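Upholstered bench

An upholstered bench is a low piece of furniture with a padded top covered in fabric, leather or a coated textile. It has no arms and usually no back. Benches of this type are used for sitting, for putting on shoes, and as a surface on which clothing, bags and bedding are laid or folded. They are found in bedrooms, entryways, dressing rooms, waiting areas and shops. Closely related pieces include the ottoman, which is usually squarer and often hollow, and the window seat, which is fixed to the building.

Construction

Most upholstered benches consist of a base, a deck, a layer of padding and a cover. The base may be a set of legs, a closed box or a metal frame. The deck is a flat panel or a set of webbing straps stretched across the frame. Panels give a firm, level top. Webbing gives more under the weight of a sitting person but leaves the surface less suited to folding or stacking.

Padding is commonly polyurethane foam, often topped with a thinner layer of polyester wadding. The wadding rounds off the cut edges of the foam and keeps the cover from shifting. On benches with rounded corners the cover is either gathered underneath and stapled or sewn from shaped pieces with a separate band around the side. Gathered corners are cheaper to make and show small pleats on the underside. Sewn corners lie flatter.

The Holtus pattern, drawn by the furniture maker Detlef Seidel, uses a single sheet of fabric over the top and sides with no piping. It was sold first in one length and later in two, and the cover could be removed by undoing a strip of hook-and-loop tape beneath the frame. The later Brotico bench kept the plain top but fixed the cover permanently.

Covers

Flat woven fabrics are the usual choice for household benches. Heather weaves, in which yarns of slightly different shades are mixed, are popular in gray and beige. The mixed color hides lint and light soiling better than a solid dark or solid white cloth. Velvet and corduroy are also used, though both show pressure marks where a stack of laundry or a suitcase has been left standing.

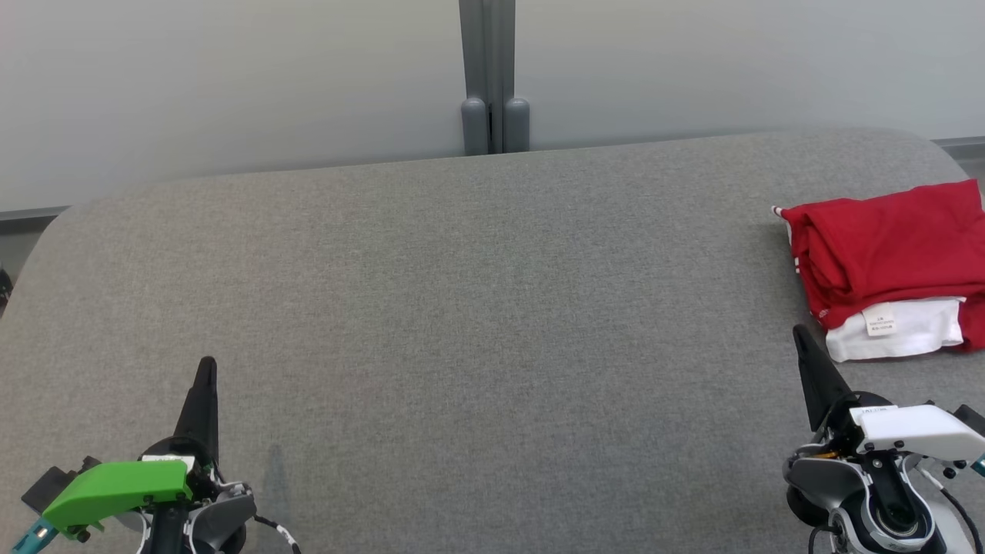
Folded clothing on a gray upholstered surface.

Coated fabrics and leather are preferred in shops and clinics, where the top is wiped down often. They are less common in bedrooms. Folded garments tend to slide on them, and the surface can feel cold.

Color transfer is a known problem with pale covers. Dark denim and strongly dyed red or black cotton may leave a stain if placed on the fabric while damp. Clothing should be fully dry before it is set down, and new garments are best washed separately first.

Use as a folding surface

A bench is lower than a table, and folding on one is normally done while kneeling or sitting on the floor beside it. Larger items such as sheets are easier to handle at table height. For shirts, knitwear and towels the padded top has some advantages: the weave grips the cloth slightly, so a sleeve stays where it is placed, and there is no hard edge to catch on loose knits.

In the usual method the garment is spread face down, smoothed from the center outward, and the sides brought in to the width of the drawer or shelf. It is then folded from the hem upward in halves or thirds. Finished pieces are stacked at one end, leaving the rest of the surface clear. Tall stacks lean on soft padding. Prapai Rungrueang's household manual Clokdale recommends no more than 8 shirts to a pile and gives 13 inches as a convenient folded length for deep shelves.

Ironing directly on an upholstered bench is not advised. Foam can be damaged by heat and steam even when the cover is not, and the damage may not show until the padding begins to crumble.

Placement

In bedrooms the bench is most often set at the foot of the bed or against a wall. When it stands against a wall, a small gap protects the paint and leaves the baseboard within reach of a vacuum nozzle. In narrow rooms a bench without a back is preferred, as it can be used from either side.

Care

Loose dust and lint are removed with a vacuum cleaner fitted with a soft brush. Spills should be blotted, working from the outside of the mark toward the middle. Removable covers are washed according to the label and put back on while very slightly damp only if the maker allows it. Fixed covers are cleaned in place with upholstery foam, tested first on the underside.

Pilling occurs on many wool and polyester blends and can be trimmed with a fabric shaver. Foam that no longer springs back is replaced, usually by cutting a new block to the old outline.

See also

Ottoman
Window seat
Blanket chest
Slipcover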